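# Wann läuft das eigentlich? Ein Sendeplan-Archiv für Anime im Nachtprogramm

Projektbericht von Seidu Nartey und Žydrūnas Luik
Stand: 26. Dezember 2021

## Wie wir auf das Thema kamen

Wir schauen beide seit der Schulzeit Anime, und zwar am liebsten so, wie man es heute kaum noch macht: im linearen Fernsehen, spät in der Nacht, mit Werbepausen und der Ungewissheit, ob die Folge pünktlich anfängt. Im August saßen wir bei Žydrūnas in der Küche und stritten darüber, ob die zweite Staffel von »Plerholm« damals vor oder nach »Murgate« lief. Kein Streamingportal konnte uns das beantworten, und die alten Programmseiten waren längst überschrieben. Damit hatten wir unser Projekt!

Die Frage klingt klein, aber sie führt schnell weiter: Wer entscheidet, welche Serie um Mitternacht läuft und welche um halb drei? Wie lange bleibt ein Titel auf seinem Platz? Und merkt man einem Programmblock an, dass er um eine einzige Serie herum gebaut wurde?

## Material

Unsere wichtigste Quelle waren gedruckte Programmzeitschriften. Seidus Tante hat sie über Jahre im Keller gestapelt, und wir durften alles durchsehen (danke noch einmal, auch für den Kuchen). Dazu kamen Forenbeiträge von Fans, die ihre Aufnahmen mit Datum und Uhrzeit notiert hatten. Manche dieser Listen sind unglaublich sorgfältig geführt, mit Vermerken zu gekürzten Abspännen und verschobenen Folgen.

Insgesamt haben wir 564 Sendetermine erfasst. Sie verteilen sich auf 20 Serien. Für jeden Termin gibt es einen Eintrag mit Titel, Folgennummer, Beginn, Ende, Sprachfassung und Quelle. Wo sich zwei Quellen widersprachen, haben wir beide Angaben stehen lassen und den Eintrag markiert.

## Vorgehen

Zuerst wollten wir alles in eine einzige Tabelle schreiben. Nach 500 Zeilen war klar, dass das nicht trägt: Sobald eine Serie den Titel wechselt oder eine Staffel geteilt ausgestrahlt wird, passt nichts mehr zusammen. »Goicoechea« zum Beispiel taucht in den Heften unter drei Schreibweisen auf. Wir haben die Daten deshalb auf getrennte Tabellen für Serien, Folgen und Sendeplätze verteilt und alles noch einmal abgeglichen. Das hat sechs Wochen gedauert – und richtig Spaß gemacht, vor allem, als die ersten Abfragen liefen.

Ein Problem blieb die Nacht selbst. Eine Sendung um 0:30 Uhr steht in den meisten Zeitschriften noch unter dem Vortag, in den Forenlisten dagegen oft schon unter dem neuen Datum. Wir rechnen jetzt mit einem »Sendetag«, der morgens um 6 Uhr beginnt. Erst danach stimmten die Reihenfolgen.

## Ergebnisse

Am deutlichsten sieht man den Effekt einer Ankerserie bei »Griselham«. Solange die Serie lief, blieben die Titel davor und danach stabil. Mit der letzten Folge rutschte der ganze Block nach hinten, und zwei Serien verschwanden mitten in der Staffel. Eine davon, »Murgate«, kam später auf einem schlechteren Platz zurück und wurde dort zu Ende gezeigt.

Wiederholungen sind keineswegs nur Lückenfüller. Vor einer neuen Staffel wurde die alte auffällig oft noch einmal komplett gesendet, meist direkt hinter der Ankerserie. Und unser Küchenstreit ist auch entschieden: »Plerholm« lief danach. Seidu hatte recht.

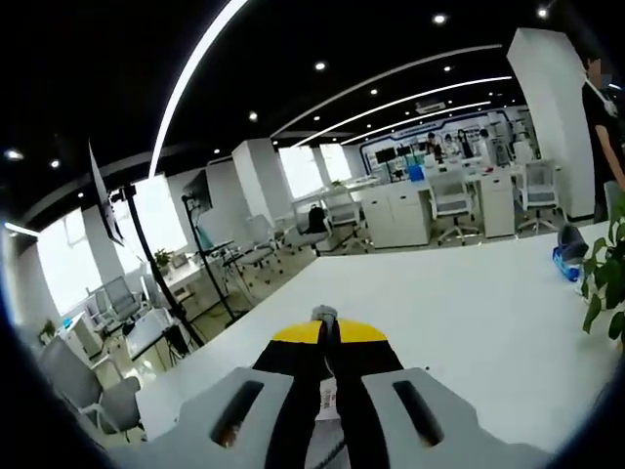

## Offene Punkte

- Die markierten Widersprüche müssen mit weiteren Heften geprüft werden.
- Einschaltquoten fehlen ganz. Wir können also zeigen, wann etwas verschoben wurde, über die Gründe wissen wir wenig.
- Die Suche findet bisher nur deutsche Titel. Originaltitel sind erfasst, aber noch nicht verknüpft.
- Wer alte Programmhefte oder Aufnahmelisten hat: Wir nehmen alles, auch einzelne Seiten!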